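Trenolitz T5 single-board computer

I've been running a T5 as my home server since the spring and I like it enough that I now stock it in the shop. It's a little ARM board from Trenolitz with four quick cores and four slow ones, and it'll happily serve files, block adverts and build my code while I make the tea (I drink a lot of tea).

What you get

The board, a heatsink, a 12V supply and a bag of standoffs. No case! I sell the Brorell one separately, and it fits with the heatsink on, which the older version didn't.

Memory and storage

8GB soldered down, so choose carefully. There's an M.2 slot underneath and I've had 400 MB/s out of a fairly ordinary drive in it. The card slot is fine for booting and not much else.

Software

Debian goes on without any fuss. Kaiwen Zou keeps a patched kernel for it, and I'd use that one if you want the video decoder, as the stock image still falls over with 10-bit files.

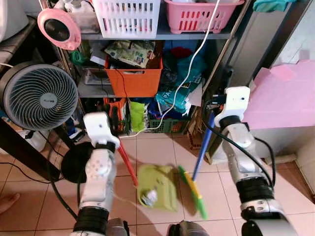 Price and delivery

£225 with the power supply, or £5 less if you've already got one. Orders go out from Plillham, usually the next working day. The next batch is due in December and I'm taking names for it now, so drop me a line if you'd like one put aside.

Ngozi Garba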